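Week 6 notes - wrist views, frames and why your robot thinks down is sideways

Driltitz sim unit, Tuesday group

Right, picking up where we stopped last week. Most of you got the arm moving in the simulator and a few of you got it moving in the direction you meant, so well done there. This week is all about the wrist camera. I'm going to spend longer on it than the unit outline says, and the path planning stuff will slide to week 7. Don't panic, the due date for the Lehtinen task moves with it.

First, some housekeeping. If your session is still loading the old kitchen file, you've got the wrong folder. Grab the one labelled 1688 from the Prarnbridge share and delete the other one completely. Two groups had both sitting side by side and the launcher picked whichever it felt like. Also please save your run logs under your group name. I had a lovely time last weekend opening files called test, test2 and testfinal.

OK, frames. You have three to keep in your head. There's the world frame, which stays put, the base frame, which is bolted to the bottom of the arm, and the camera frame, which rides on the wrist and goes wherever the wrist goes. When you ask the arm to move "up" you have to say up in which one. In the world frame up is the ceiling. In the camera frame up is whatever happens to be at the top of your view, and if you've rolled the wrist, that could be pointing at the fridge.

Try it before you read any further. Load the start pose, roll the last joint a bit, then pitch the wrist so it's looking up from underneath something, and have a look at your camera window.
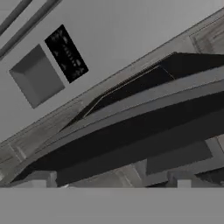
A lot of people's first instinct is to drive the arm back to the start pose as soon as the view goes funny. Please resist! Leave it there and work out where you are. Find one long straight edge you're fairly sure is level in the world, and estimate its angle on your screen. That gives you a decent first guess at the roll, as long as the edge isn't running away from you. If it is, perspective adds its own slope and your guess will be off, so check it against a second edge. Then look for an underside. If you can see the bottom of something, the camera is lower than it is, and that rules out half the poses you were considering.

The other thing to watch for is the gripper getting into its own view. It moves with the camera, so it sits in the same part of the picture however you turn the wrist (opening and closing the fingers is another matter). If you're matching features between two views, mask that part out first. Otherwise your matcher will find a lovely strong set of points that never move and tell you, very confidently, that the arm is standing still. I lost most of an afternoon to this in April.

Same goes for blurry little textures. The simulator's labels and panels can turn to mush at this resolution, so don't build your whole solution on reading one. Edges and corners are your friends here.

For the exercise, run the Cumeck script with seed 207 and let it go for 1000 steps. Save the joint angles and the camera view at the end. Then, in your own words:

Write down which way is up in the world, as a direction in the camera frame. Guess from the view first, then compute it from the joint angles, and hand in both even if the guess is terrible.

Move the wrist five centimetres along the camera's own forward axis. Write the command in the base frame.

Do it all again with seed 3880, which is nastier.

A page and a half is plenty, and hand-drawn axes are fine as long as I can tell your x from your y. Colour them in if you like - red, green, blue in that order, same as the simulator.

If your rotation matrix comes out with a determinant of minus one, you've swapped two axes or flipped one somewhere. Fix that before you email me. Bring your saved views to the lab next week, we'll start planning paths from them.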